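Home | Projects | Reports | Partners | Contact

Gripper and Controller Comparison for Rack Service Tasks
Interim progress report, February
Prepared by Ramiro Iglesias for the Mittal program office

1. Status

Work package 2 is complete. Work package 3 is under way and is expected to finish inside the current budget period. No change to the total award is requested. One line transfer is requested in section 6.

The purpose of the project is to select a gripper and a controller for light service work on rack-mounted equipment: pressing panel buttons, seating small modules and pulling blanking plates. Two grippers are under comparison. The Tallex unit is a narrow two-finger design with rigid tips. The Parnetti unit has the same stroke and a compliant pad on each finger. Both are modeled from supplier geometry, with contact parameters taken from our own bench measurements. Two controllers are under comparison: the position controller supplied with the arm, and the Clerau force-limited controller, which we license by the seat.

2. Work completed

The simulation environment was rebuilt at the start of the period. The earlier version used a single flat panel fixed to a wall, which gave the arm more clearance than it will have in service. The current version places a small equipment rack on a table, with full-height server cabinets behind it. The rack is turned at an angle to the arm, so a straight approach along one axis of the base frame does not work and the planner has to rotate the wrist.

A total of 2,000 trials was planned for the period. Of these, 811 have been run to completion and logged. The shortfall comes from the rebuild, which took longer than scheduled, and from a fault in the contact solver that forced us to discard the first batch. The fault caused the fingertips to sink into the panel surface under sustained load. It was corrected by shortening the solver time step. The discarded trials are not included in the total above.

Each trial starts from one of 10 arm poses, drawn at random. The rack position is also varied within a small band on the tabletop. Lighting is varied so that the camera-based pose estimator is tested with shadows on the work surface.

3. Task views

The button task uses the black panel on the upper part of the rack front. The module task uses the lower part.

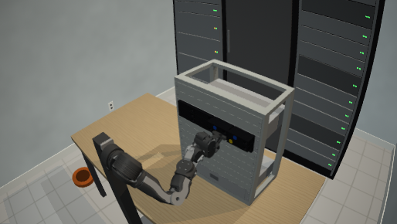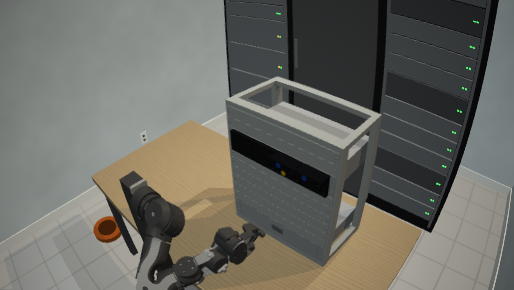
Can results from a simulated rack be used to choose hardware?
They can be used to rank the candidates and to remove weak ones, but the final choice will be made on bench tests with the physical arm.

4. Findings to date

Button task. With the position controller, both grippers reach the target reliably, but contact force depends heavily on the error in the estimated panel depth. Small depth errors produce either no press or a force above the limit set in the test plan. The Parnetti pads absorb part of this error. With the Clerau controller the difference between the grippers is small.

Module task. The Tallex gripper performs better. The rigid tips hold the module square to the slot, while the compliant pads allow it to tilt during the last part of the insertion. Lowering the approach speed reduces the tilt and lengthens the cycle.

Controller load. The Clerau controller requires a faster control loop than the supplied one. On the present workstation it runs with a margin of 40 percent. This should be checked again when the wrist camera is added, as the pose estimator will share the same processor.

The figures behind these statements are held in the project log and will be issued with the final report. Trial counts are uneven between conditions at this point, and the module task with the Parnetti gripper is the least covered.

5. Open problems

The pose estimator loses the lower edge of the rack when a shadow falls across it. A second fixed camera has been added in simulation and appears to help. The cost of a second physical camera is not in the approved budget.

The supplier has not yet released friction data for the revised Parnetti pads. We are using values measured on the older pads.

6. Requests and next steps

We ask for approval to move the unspent travel line to equipment, to cover the second camera and its mount. The remaining trials will be run first on the conditions with the lowest counts. Bench tests will start with the button task, using the Clerau controller and both grippers. The blanking plate task has not been started and is scheduled after the module trials are complete.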